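Collecting Demonstrations Without Losing Your Afternoon

Step 3: Dress the table

Your policy will learn whatever you show it, including your bad habits, so decide on the task first. Ours in the Plunau set is dull on purpose: pick up a round container, move it, let go. Write that sentence down and tape it where both operators can read it.

Now add clutter. Mi-kyung Koo likes a bare table, and her first policy panicked at the sight of a screwdriver. Put out things the arms should ignore, and change them every 50 episodes or whenever you get bored.
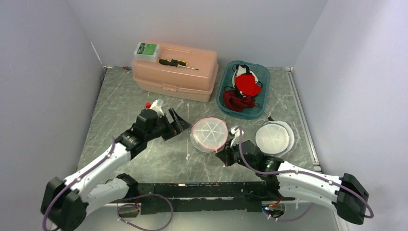
Two arms, two lidded containers, and a toolbox with a screwdriver on top.

Step 4: Record

Park both arms, start the recorder, then move. Keep going if you fumble a grasp and recover, as those episodes are worth having. Throw out the ones where you sneezed.

We stopped at 3,905 episodes. The first 2,000 were enough to get decent grasps, and the rest mostly taught us patience. Check that the cables still have slack before each batch. Tae-yang Yoon skipped this in June and would like it left out of the tutorial.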